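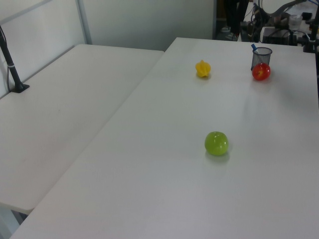 The Skatton is a green cooking and eating apple said to come from the Plilloleck valley. It is sold mostly at farm stands and keeps well in a cool cellar, though claims that it lasts until the next harvest should be treated with care.

Origin

The usual story is that the first tree grew by chance beside a mill. The only source is a pamphlet by Leonardo Melis, who gave no date and named no witness. So-ying Kwan later searched the parish records and found no mill - only a sheep pen. She thought the apple was more likely a renamed older kind, but did not say which one.

Growing

Trees are of medium size and bear every other year unless thinned. Nursery catalogs call the Skatton "scab-proof." In a trial run by Zlatko Gashi, 46 of 111 trees showed scab by October, and the catalogs have not changed their wording.

Use

The flesh is sharp and holds its shape in pies. Growers often say it turns sweet in storage. Man-lok Yeh, who tested stored fruit, found that the acid dropped while the sugar hardly moved, so the change may be mostly a matter of taste.

See also: Cooking apple; Biennial bearing; Apple scab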